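About Wescombe

Wescombe is a small cooking school with a long table, a busy kitchen and a habit of running over time, so please don't book a train too close to the end of your class! We teach everyday home cooking to grown-ups of all levels, from people who have never peeled an onion to people who have been feeding big families for decades and would just like someone else to pick the menu for once.

The school was started by Mared Probert, who had been giving bread lessons in her own kitchen on Skudby Street until her family politely asked for the kitchen back. She rented two rooms over the old McIntyre feed store, put a card in the window, and had 10 people at her first evening class that January. Some of them still come. One of them, Sérgio Pacheco, now teaches our soups and stews course, and he will tell you (at length, usually while stirring) that he only signed up to get out of the cold.

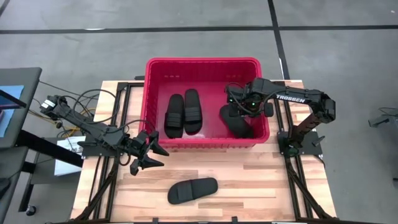
Our classes are kept small, and you'll cook everything yourself from start to finish. Daiane Nogueira looks after the beginners, and she likes to start with beans, greens and rice before anybody gets near a pastry brush. We're fond of plain, sturdy things that can be used every day – a butcher-block top, a red plastic basket with holes in its sides, a good heavy pot – and you won't need to buy anything fancy to cook the same meals at home. Bring an apron if you have one you love, and a container for leftovers, as there are nearly always leftovers.

Bread is still close to our hearts. Mared teaches it on Saturday mornings, and Brynhildur Bisgaard has added a rye class that fills up faster than we can print the sign-up sheet. Most of our flour comes from the Hesow mill across the river, and they have been very patient with our last-minute phone calls.

A single class costs 50 dollars, with ingredients and supper included. If you'd like to ask about dates, food allergies or gift cards, call the school and ask for Pádraig Ó Briain, who runs the office and is generally in by nine.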